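Cleaning Combs and Brushes at the Bathroom Sink
By Gavin Ogilvie
2023-07-28

Hair tools get dirty slowly, so most people leave them too long. Skin oil, spray and lint build up at the roots of the teeth, and after a while a comb puts as much back into clean hair as it takes out. I do ours on the same day I change the towels. It takes less time than cleaning the tub.

What you need

A bowl or a stoppered sink
Warm water, not boiling
A squirt of plain dish soap or cheap shampoo
An old toothbrush
A wooden toothpick
A dry towel

Getting the hair out

Do this dry. Wet hair clings and balls up at the base of the teeth. On a comb, pull the loose hair up and off with your fingers, then run the toothpick between the teeth where lint has packed in. On a round brush, slide the point of a pair of scissors under the mat of hair, cut along the length of the barrel in two or three places, and lift the pieces away. Put it in the trash. Our house in Gallville has old pipes, and one clog in the bathroom drain was enough for me.

Plastic combs

Plastic combs can go all the way under. Soak them for ten minutes in the soapy water, scrub with the toothbrush in the direction of the teeth, and rinse under the tap. If there is still a gray film, mix a spoonful of baking soda into fresh water and soak again.

Combs with a long thin handle need a little more care if there is metal on the end. Wipe the metal dry right after rinsing. Water that sits where metal meets plastic will start a rust spot, and rust marks a light shelf or a towel.

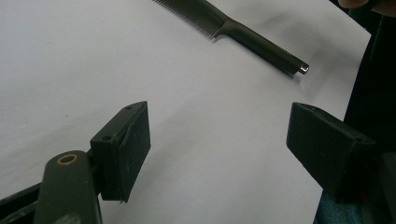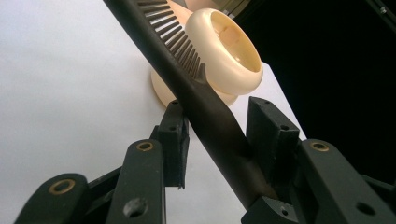 Check the teeth while you are at it. Run a thumb lightly down the row. A tooth with a rough seam or a split end will snag, and you can smooth it with a nail file. If several are bent or missing, throw the comb out and buy another one.

Brushes

Don't soak a cushion brush. Water gets in through the small air hole in the pad and stays there, and the brush will smell by the end of the week. Dip only the bristles, swish, scrub around each row with the toothbrush, then rinse with the head pointing down. Wooden brushes get the same treatment but faster. A drop of mineral oil on a rag brings the handle back if it has gone dull.

Boar bristle softens in hot water, so keep it lukewarm.

Drying

Lay everything on the towel, bristles down, overnight. Don't use the radiator or a hair dryer on high. I warped a good styling comb that way in March.

Where to keep them

A drawer is better than a cup on the counter, where hair spray and dust settle on everything. Ours has a cutlery tray in it, with combs in the narrow slots and brushes in the wide one. Line the slots with paper towel and change it when you wash the combs. Clips and elastics go in a lidded jar or they end up in the vacuum.

For travel, a toothbrush tube holds a short comb. A longer one fits in a sunglasses pouch.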